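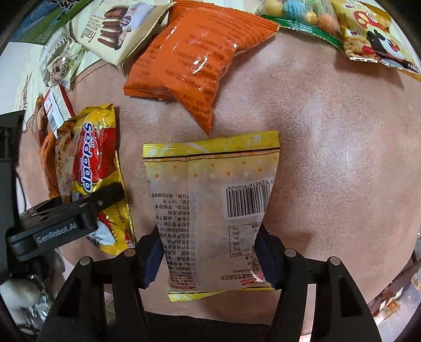 Flexible Film Recovery Pilot: Second Progress Report
Submitted 25 January 2026
Prepared by Noelia Cantero, project lead

1. Status

Work packages 1 and 2 are complete. Work package 3 (wash line trials) started in November and is running three weeks behind plan. Spending is within budget on all lines except transport.

2. Collection

Film was collected from 13 drop-off points in the Daly service area. Total intake for the period was 3091 kg, of which 2721 kg was accepted after hand sorting. The balance was rejected for food residue, paper labels that would not release, or rigid items placed in the wrong bin. Rejected material went to the regular waste contract and is not included in the recovery figures below.

Two drop-off points were moved indoors after rain got into the bins. Moisture readings at those points have since matched the rest.

3. Sorting

Accepted film is split into clear polyethylene, printed polyethylene, polypropylene and mixed laminate. Small food wrappers remain the hardest fraction. They are light, they fold in on themselves, and the resin code is often missing. The Rivus handheld scanner identified the outer layer correctly on 97 percent of flat samples in our bench check. Results on crumpled samples were lower and varied between operators, so we are not reporting a figure until the test is repeated with a fixed method.

Metallized film is still pulled by hand. The written sorting guide was revised once and is now two pages.

4. Wash line trials

The delay comes from the dryer. The screen supplied with the unit was too coarse for shredded film and let fines through to the drain. Skumus delivered a finer screen at no charge, and it was installed before the holiday shutdown. Three trial batches have been run with it. Residual moisture met the target in two; the third was overloaded at the feed and will be rerun.

Plastisport has received pellet samples from the first two batches for molding tests. Their lab results are due next month.

5. Budget

Transport is over plan due to the extra pickups needed at the smaller sites. We request approval to move the unspent part of the training line to transport. No change to the grant total is requested.

6. Next period

Rerun batch three. Repeat the scanner test on crumpled film. Reduce pickups at low-volume sites to every other week. Report molding results and a revised cost per ton.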